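From: Marlene Portela
To: bimanual-users list
Date: June 9, 2023
Subject: Re: Clorby open day, bench 4 demonstration

Rosimeire Batista wrote:

> Could someone who attended the Clorby open day post the
> details of the bench 4 setup? I had to leave before the
> afternoon session. I am mainly interested in
>
> - the table layout and how the arms are mounted
> - whether the basket positions are fixed in software
> - how long the operators train before they record anything
>
> We are planning a similar cell at Marwat for November and
> I would like to avoid drilling the frame twice.
>
> Rosimeire

Rosimeire,

I was at bench 4 for both afternoon slots and took notes. Answers in your order.

Layout. Two arms, one on the left side of the table and one on the right, both reaching in toward the center. Each has a two-finger gripper. The Grirnari people said they tried mounting both arms on the back edge first and gave it up, as the elbows collided whenever both grippers worked near the middle. The side mounting costs some reach at the far corners. They accept that and keep the task objects out of those corners where they can.

The work surface is black. I asked about glare and was told the previous top was a lighter laminate and caused trouble with the overhead view under their ceiling lights. No numbers were offered on the improvement.

Basket positions. Not fixed. The operator moves the baskets between episodes and the start position is varied on purpose. The rest of the stock sits on a small shelf at the back of the table. The demonstration task was to pick up a basket with one arm, move it across the table and set it down. They ran 20 episodes in the first slot. I did not see the success log, so I can't give you a rate. One run was stopped by the operator when a gripper closed on the rim at an angle and the basket started to rotate. The arm held position on the stop and was backed out by hand.

Training. New operators do 40 practice episodes on the bench, which are thrown away, and then 75 under supervision, which are reviewed before they are kept. They said most of the rejects are for hesitation over the object, with dropped objects a distant second.

One still from the bench, looking down:
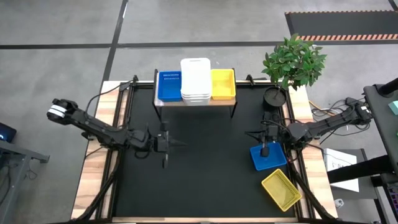
Bench 4, right gripper at the blue basket, left arm open over the table.

Note the black cables, with the bundle at the base of the right arm. I would plan a proper channel for those before you drill anything. Also leave more margin at the front right than they have. The yellow basket there is partly over the wooden edge, and if your task uses that corner you will want a lip or a wider top.

The control software is Endness, same release as ours. They have changed the homing order so that the left arm parks first. I asked for the config file and was told it can be shared on request, so write to them directly and mention the open day.

I have the frame dimensions on paper and can scan them on Monday if that helps.

Marlene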